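Rikbridge Tenants' Association
Minutes of the general meeting, October 1, 2024
Ground floor meeting room, 7 p.m.
Chair: Simin Heydari

1. Minutes of the March meeting
Approved with one correction. The hallway lights were reported as "fixed." They were replaced and went out again the same week. The word "fixed" is struck.

2. Laundry room contract
The owner's agent, Votora, wants to replace the coin machines with an app system run by Protley. Their letter says residents will enjoy "a smoother laundry day." It gives no price per load. The chair has asked for one twice and was sent the same brochure both times.

The letter also says 61 percent of residents "expressed interest." It was pointed out that the survey had no box for "not interested." Of the 37 households on the association's own list, 16 answered our notice, and most of those asked what happens to people without a smartphone. Votora has not replied on this.

Several members doubted that the wait would get any shorter with the same number of dryers. The brochure promises an alert when a load is done. A member said she already knows when her load is done, as it is sitting on the floor.

Agreed: no support for the change until there is a written price, a refund rule and a way to pay without a phone.

3. Plastic and the recycling bins
The hauler has again left bins behind with a tag reading "contaminated." Votora says bags are the cause and proposes a fee on every unit. Members asked how it was decided that the bags came from our building, given that the gate to the bin area has not locked in months. No answer was available.
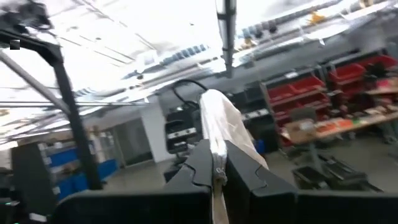
Thin white plastic: keep out of the blue bins.

Agreed: the association will put up one sign. The fee is opposed. The chair does not expect the sign to do much but would like it on record that there was one.

4. Shared linens for the guest room
Nikzad, the linen service, has raised its charge to $311 a quarter. The reason given is "fabric care costs." The chair asked for a breakdown and got a paragraph about quality. The room is booked on few weekends, and some members would drop the service and wash the linens in the building. Others noted that this depends on item 2, and on machines that work.

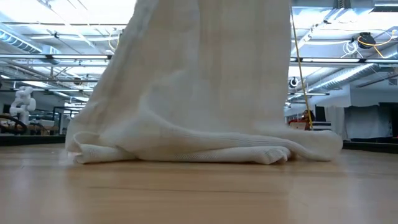

Parisa wanted it noted that the old contract let us cancel with a month's notice, and that she would like to see the page where that changed before anyone pays the new rate. The chair has the old contract and will look for the clause.

Agreed: payment held until the clause is found.

5. Other business
The elevator certificate is out of date again. Votora says the inspection is "scheduled" but gave no date. The chair will write and ask for one.

Meeting closed at 8:40 p.m.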